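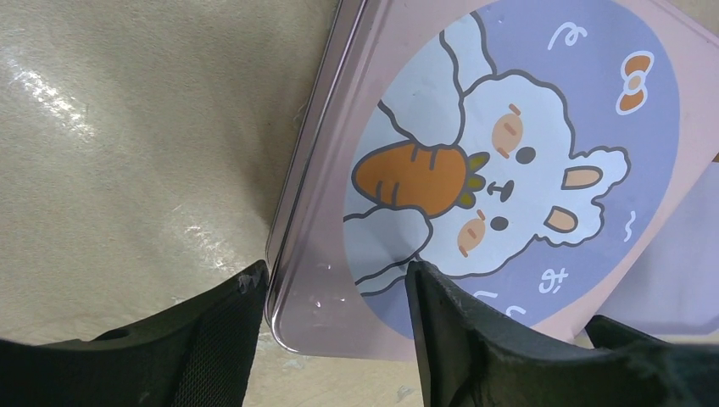 Ticket 1248: Tavum roller blinds, south side, stopping short
Opened 5/17/21 by Imad Hourani
Status: open, waiting on supplier

Blinds 3 and 7 stop a hand's width above the sill and leave a strip of sun across the desks. The rest of the row comes down fully. All were fitted in February by Srour.

Reply from Srour support: Most likely the lower limit was lost after a power cut. Please reset by holding the wall switch down until the blind jogs.

Imad: Did that on both. They jog, go down, and stop in the same place. We haven't had a power cut that I know of, and I'd expect one to upset the whole row, so I don't buy this.

Reply from Srour support: Could heat be making the fabric curl and catch in the side channel?

Imad: It could, but they do it first thing in the morning as well. The brochure says the Vaterov cloth blocks 100 per cent of glare and stays flat in full sun. The first part is plainly untrue with a gap at the bottom. Fabric looks flat to me.

Log: Swapped the control units between blinds 3 and 4. Blind 3 still stops short, 4 is still fine. So it isn't the control unit, whatever the fault sheet says.

Log: Took the cover off blind 7. There's a sticker inside with a drop length on it, and it is shorter than the one on our order. Haven't had the cover off 3 yet.

Reply from Srour support: We have passed this to Kastance, who cut the fabric. They suggest a firmware update in the meantime.

Imad: I'll run the update if you send it, but I can't see how it makes cloth longer. Please ask Kastance for the cutting list and leave this ticket open.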